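June, still up at quarter past eleven

I said I'd write in here every night of the cello thing and I have now missed most of the nights of the cello thing, so this is going to be a long one. Get comfortable, future me.

So. I am 498 dollars into renting and fixing up an instrument I can't play. Let me put that in writing so I stop pretending it was less. The rental is through Stesness, the little shop past the car wash, and the rest went on a bow rehair, a new A string (I snapped the first one tuning it, more on that), a chunk of rosin, and the stop thing that keeps the endpin from skating across the floor. The guy at Stesness said most adults who start in spring hand it back before school starts. I think he meant it kindly? I drove home furious and practiced until my fingertips had grooves in them.

The string. I was turning the peg with my whole wrist like I was opening a jar of pickles, and it went off right next to my ear. The cat did not come out from under the bed until dinner. My teacher says you go a tiny bit, listen, go a tiny bit more, and use the fine tuners for nearly everything. I knew that! I'd watched somebody do it on a video that same morning.

Lessons

My teacher is Alaric Bellamy and I've decided I like him, even though the first lesson was 60 minutes of sitting. I'm not exaggerating, we sat. Feet flat, edge of the chair, knees out, let the cello come to you, no, don't hug it, let go, sit again. I got to play open strings at the very end and I was so excited that I sawed at them like firewood. He closed his eyes through the whole thing. When it was over he said, "Well, it's loud," and wrote "SLOWER" on a sticky note and put it on my case, and it's still there.

Second lesson was better. We did long bows, one whole bow to a slow count, trying to keep the sound from going fuzzy in the middle. Mine goes fuzzy in the middle every time. It also does this little hiccup when I change direction, like the bow is clearing its throat. He says everyone has the hiccup and that it fades, and then he demonstrated a bow change and I could not hear it at all, and I wanted to lie down on his carpet.

He has me in the Nirnar book, the yellow one, which is meant for kids. There's a drawing of a duck on page 2 telling you to relax your thumb. I think about that duck constantly. I was gripping the steering wheel on the way home from work and a voice in my head went, relax your thumb, and I did, and my whole forearm dropped about an inch.

Stuff that hurts, in order: left pinky, right thumb, the spot on my breastbone where the cello leans, my pride. The breastbone thing got better when I folded up a washcloth and stuck it under my shirt. Very glamorous.

Oh, and the neighbors. I left a note under the door of 2B saying I'd stop by eight every night and to please bang on the wall if it was awful. No banging so far. I did get a text from downstairs that only said "is that a cow" and I have chosen to be flattered — it's a warm, low sound, cows have that.

The orchestra

I need to write this down before I chicken out. There's a community orchestra, Wannasri, and they have a beginner strings group that meets in the library basement. You don't audition, you just turn up with your instrument and a pencil. They play at the end of the summer for more than 300 people if the weather's good, outside, on the grass by the bandstand. I would be in the very back row. I would play, I think, the same four notes for most of it, and I already get sweaty thinking about it.

I filled out the form at lunch. Under "years of experience" I wrote "none yet" and then crossed out "yet" and then wrote it back in. So now it looks insane and I've mailed it anyway.

Mom laughed for a solid minute when I told her, and then she went quiet and said Grandpa always wanted to play the cello. I never knew that. He whistled all day long, in the garage, in the car, in the grocery store, and I never once asked him what any of it was. She thinks there might be some old sheet music in the boxes she kept. She's going to look.

Wood, wood, wood

I've gotten weird about wood. Ever since Alaric told me that the top is spruce and the back is usually maple and that they do completely different jobs, I can't leave a piece of furniture alone. I ran my hand over a church pew. I stared at a door at the dentist's. Now it's tabletops, and those wavy lines that wander along on a slant and then all crowd together.

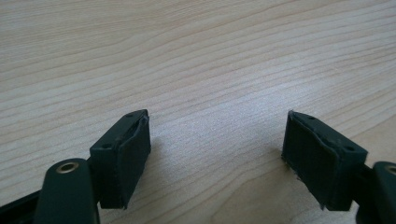 Plan for the week

Long bows first, before anything fun, and with the Welareo app open so I can see how flat I am. (Very. The needle just lies down.)

D major scale, one octave, and no peeking at the tapes on the fingerboard for the last two tries.

Buy a pencil that isn't from the bowling alley.

Call Mom about the boxes.

Wipe the rosin dust off the strings every single time, even when I'm tired, even tonight. I did not do it tonight. Okay, getting up to do it now.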